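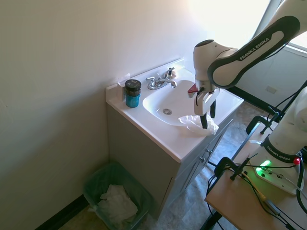
4.2 Comparison of finger sets on thin household items

We compared two finger sets, referred to as Sullar and Burna, on the bathroom counter task at the Parkwood site. Both were fitted to a parallel gripper on a Franka Emika arm and run with the same controller settings. The items were thin and easily creased, chiefly tissues and light plastic bags, and were presented near the edge of the countertop. Each set completed 200 trials. A trial was scored as a success if the item was held clear of the counter for 3 seconds. 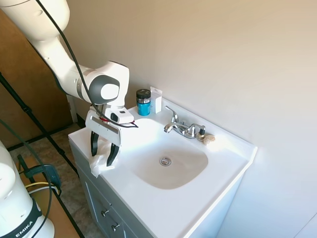

Figure 4. Parallel gripper with black fingers at the front left corner of the countertop, with a crumpled tissue beneath the fingertips.

Of the 400 scored trials, 322 were successful. A further 12 were stopped by the operator and left out, for a total of 412 attempts. Most failures occurred at closing – the fingertips met above the item and took hold of too little material. Lowering the approach height reduced these errors but led to more contact stops against the countertop. The Lozano controller, tested separately by Reinaldo Pacheco in May, handled such contact with fewer stops, and its results are reported in Section 4.3.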